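About Nygård Tool Care

We don't believe in tool organizers. Agnes Skjelbred started Nygård after buying 11 of them, and most made it harder to find a sickle.

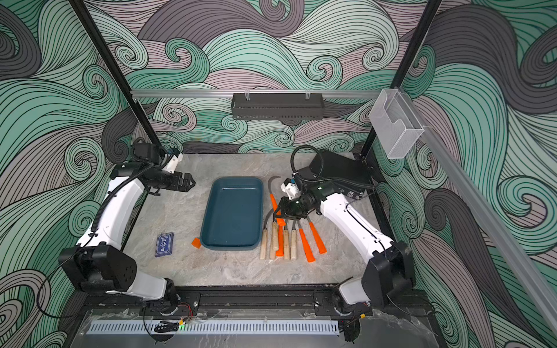
Garden tools beside the teal tray, sickle at the top of the set.

Our shop in Prilleck cleans and sorts hand tools for 170 local gardeners. We promise clean handles and a sensible order, and we doubt any rack will keep your shed tidy by itself.
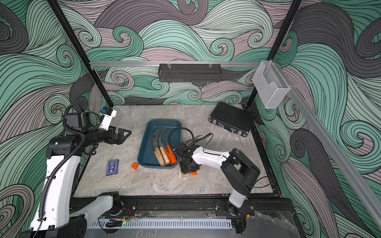 Storage gets oversold. We'll hang things up if it helps, and a black perforated basket on two clear hooks is as fancy as we go. Ask us on a Tuesday before you buy anything bigger.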